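Benchtop Cells / Tabletop Manipulation / Setup and Service

Molness K2 Kitchen Bench Cell

The K2 is a single-arm bench cell for pick-and-place work with household objects. It ships as a bolted table, one arm with a two-finger gripper, an overhead camera position and a wrist camera. Khumalo supplies the table frame. Arm, gripper and cabling are assembled at our Gurnimton shop and checked before crating.

Wrist and overhead views of a bench laid out with the kitchen object set:
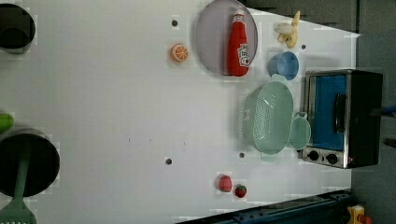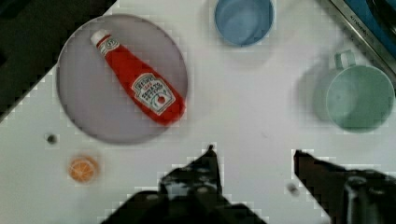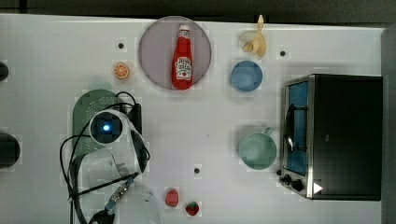 Table and hole pattern

The top is a white panel on a metal frame. The holes in the panel are through-holes for fixture pins. Keep them open. A crumb of foam or a broken pin left in a hole will hold a fixture high, and the error shows up as a missed grasp at the far end of the reach. Clean the panel with a damp cloth and mild soap. Solvent cleaners dull the surface and change how it reads under side light.

Level the table before the arm is powered for the first time. Set the level across both long rails, then across the short ends, and lock the feet. Recheck after the first week. Frames settle, mostly on vinyl floors.

Arm mounting

The base plate takes the four bolts in the hardware bag. Start all of them by hand, then tighten in a cross pattern to the figure on the base plate tag. Do not use thread locker on the first install. If the arm has to be moved once calibration is done, you will want those bolts to come out clean.

Cable routing

Most service calls on the K2 come down to cables. The wrist camera cable has to clear the outer joints through their full rotation, so it needs a loop, and a loop that is too long will drag across objects on the bench. To set it:

1. Jog the arm to full extension and clip the cable at the forearm.
2. Rotate the wrist to both limits, slowly, and watch the connector.
3. If the connector moves at all, give the loop more slack and repeat.
4. Fold the arm to the home pose and confirm the loop stays above the fingertips.

Replace clips that no longer snap shut. Tape is acceptable for a day or two — it creeps when the arm is warm.

Gripper

Inspect the fingers weekly. Look at the tips first, then the mounting screws. Tips wear unevenly when the same side keeps touching the table, and a worn tip will still close on a large bottle while dropping a thin slice. Swap fingers as a pair, then run the open/close routine 60 times with no load. Zero the width after the routine, never before it.

Calibration

Run the wrist camera calibration first and the overhead second. The overhead routine uses the wrist result, and running them in the wrong order gives a file that loads without any warning. Clear the bench, place the target flat, and let the Trikance controller step through its poses. If the residual is above the limit on the controller page, check the camera bracket screws before repeating. A second run with a loose bracket produces a second bad file.

Repeat calibration after any of the following: a finger swap, a camera bracket adjustment, a table move, or a stop caused by contact.

Logged stops

The controller keeps the last 2,304 events and overwrites the oldest. Export the log before calling for service. Menaka Abeysekara handles log review and will ask for the file along with the serial number from the base plate tag. Engelbert Lehner schedules on-site visits and return crates.

Service kit

The K2 service kit contains 3 finger pairs, cable clips, bracket screws, a hex key set and a replacement wrist cable. Kits packed before October use the older straight connector and need the adapter, supplied free on request.

Page revised 15/01/2021

Related items
K2 Finger Pair, Standard
K2 Wrist Cable, Angled Connector
Calibration Target, Flat
Khumalo Table Frame, Replacement Feet
Trikance Controller Mounting Bracket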